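Ticket 948: Peg demo stops with "grip lost" before open day
Product: Zevex cell, demonstration stand
Site: Uvham training hall
Status: waiting for customer
Priority: high (open day on 7 August 2026)

Problem as reported

We are preparing the peg and block demonstration for the open day at Uvham. The visitors will stand in front of the table and the arm must repeat the same task the whole morning. During the rehearsal the program stopped with message 331, "grip lost", while the peg was being lifted. After a restart it worked for a time, and then the same message came again. We did not change the program since February, when we used it for the visit from Puvesari.

What we have checked so far

1. The gripper opens and closes by hand command. No strange noise.
2. The air in the hall is clean and we wiped the fingers with a dry cloth.
3. The block was measured again against the drawing. The hole is correct.
4. We loaded the backup of the program from the Tseng folder. No difference, the message came back on the second run.
5. We looked at the two positions of the task, the one with the peg standing in the block and the one with the peg in the gripper. 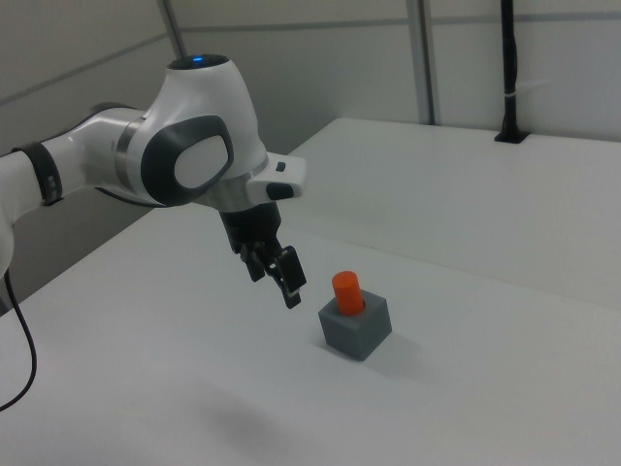

Peg in the block, gripper open.
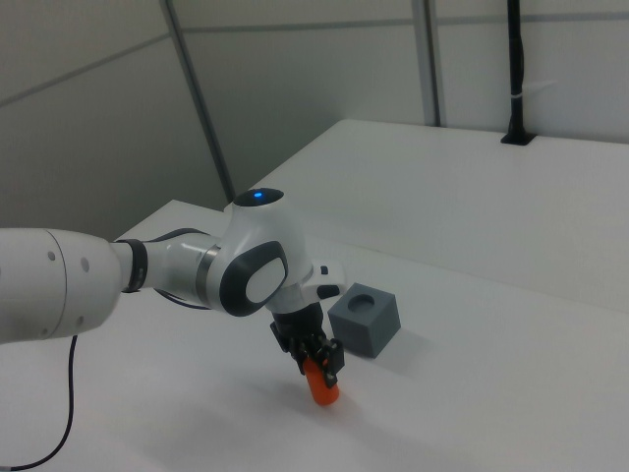 Peg held beside the block.

6. We reduced the speed of the lifting move by half. The message came less often, but it did not disappear.

Answer from support

Thank you for the clear report. Message 331 appears when the fingers close further than the program expects. In most cases the peg is held too near to its top and it slips a little when the arm goes up. Please lower the grip point by 2 mm and keep the reduced speed. Please also look in the gripper settings if the expected width is still the one of your present peg. If the pegs were exchanged after the February visit, this value could be old.

Reply from customer

The pegs were exchanged, yes. We received a new set in spring and I did not think of the width value. I have corrected it and lowered the grip point as you wrote. The demonstration then ran for around 7 minutes without a message, and after that we had to leave the hall to another group.

Still open

- Long run of one hour, to be done before the open day.
- Should the speed be set back to normal? The slow movement is pleasant for visitors, but the talk was planned for the faster one.
- Please keep the ticket open until I have written the result of the long run.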